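Volgate Discovery Centre: visitor attraction review
Reviewed 2018-08-14

The Volgate Discovery Centre occupies the former Mensah grain store beside the canal and offers two floors of hands-on exhibits for families and school parties. Our assessment covers access, exhibits, catering and value, and follows 2 visits made in July.

Admission is by timed ticket. Entry was prompt on both occasions, and staff at the desk were courteous and well informed. The ground floor is given over to sound, water and balance – the tilting corridor is the strongest exhibit in the building and should not be missed. Of the 16 exhibits upstairs, most were in working order, although the echo tube was closed on each visit.
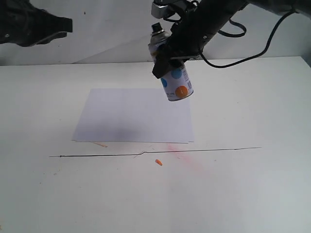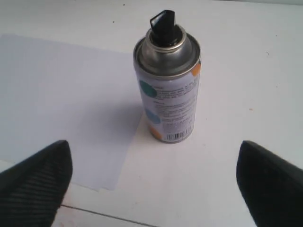 A differing view of the upper floor reached us from Destomness, who considered it too crowded by midday and would advise families to begin there and work downwards. We tried this route on the second visit and found the queues noticeably shorter.

The café serves hot meals until mid-afternoon. Prices are fair, but seating is limited and the wait for a table reached 30 minutes. Lifts serve both floors. The 721 bus stops at the main gate.

The Skolliline ride, which carries a separate charge, is brief and adds little to the day. General admission alone represents good value and is recommended.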